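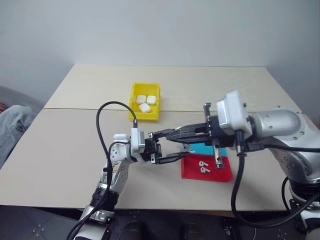 Hi Yatziri,

You asked for something you could read over a coffee, so I've left the big template alone and just written it all down the way I'd tell you if you were here. It covers everything since March on the Drosum handling rules (the part Kuvesora is paying for), plus a couple of things I need from you at the end.

**Where the rulebook is**

Version 2 is written and in use! The first version was mostly a list of things people shouldn't do, and it ran so long that I caught myself skipping pages of it. Version 2 is organized by when you need it: before power-on, while the arms are moving, when something gets dropped, and when you walk away. I borrowed that layout shamelessly from the old Fluro bench manual, which I never liked for its content but could always find things in.

The two-arm section took the longest, by a lot. One arm over a table is pretty easy to write rules for. With two arms whose grippers meet over the same patch of tabletop, like on the earbud task, you have to say who gives way, and the old text just said "operators should avoid contact between end effectors." Well, sure, but the task is small parts and closed spaces, and the fingers are going to come very close to each other or cross over. So the new wording talks about a shared zone. One arm is named as holding and the other as working, you say which is which before the run starts, and the holding arm doesn't move until the working arm has backed off. If you want to swap roles, you pause first.

I argued with myself over the pause. It slows things down and people grumble about it. I've kept it in for now and I'd rather defend it than take it out.

**Cables**

I know, I know, I bring this up every time. The camera cables at the wrists need slack or they pull on the connector, and slack means loops, and loops catch on things. Version 1 said "secure all cables," which everyone read as "tie them tight," and that's worse. The new rule is that you fasten the run along the lower arm and leave the wrist loop free, then drive each arm slowly through its full reach by hand control and watch the loop the whole way. Anything hanging below the table edge gets checked too, at the arm's lowest position. It's a dull five minutes and it's my favorite rule in the whole thing.

**People near the table**

This is the one where I still don't have wording I'm happy with. We sit beside the table while we work. It's practical, you can see small parts properly from there, and a rule telling everyone to stand behind a line would be ignored by lunchtime. What I have now says that anyone seated at the side stays out of the marked reach of the arms, keeps hands off the tabletop during motion, and has a stop button they can get to without leaning across. The part I can't settle is knees and feet. The reach drawing only covers the area above the table, and I think it should go lower. I'd like to redraw it before we call this section finished.

**Trays and parts**

A short section, and much easier. Each task sheet now names its containers by color and says what goes in each one, so "red tray" means the same thing to whoever sets up in the morning and whoever takes over at 3 p.m. Earbuds and their cases are glossy, rounded and very good at rolling off, so dropped parts get their own rule: stop both arms, then pick up. Reaching in between moves isn't allowed, even if it's right there and you're quick.

**The logging bit**

We've got 213 runs logged under version 1 and 479 under version 2. Please don't let anyone put those side by side in a chart as if one were better! The version 2 log asks for stops and near-contacts that the version 1 log never had a box for, so of course it shows more of them. What I can say is that the new log gets filled in properly, mostly thanks to it fitting on a single page. The free-text box is where the good stuff is. The line about naming the holding arm out loud came straight from there.

**What went slower than planned**

The training sheet for new operators is late. I wrote it before the shared zone wording was settled and then had to throw out most of it. The Cervantes site also wants the rules in Spanish, which I'd forgotten to plan for (my fault entirely), and I don't want to send them a translation of something that's still shifting.

**What I need from you**

1. A yes or no on redrawing the reach area to include below the table. It's a small cost but it isn't in the current budget.
2. Somebody on your side to read the section on people near the table, ideally a person who has sat there.
3. Your okay to push the training sheet back until the reach drawing is done.

The full text of version 2 is in the shared folder, with my comments left in the margins. Ignore the rude one about cable ties.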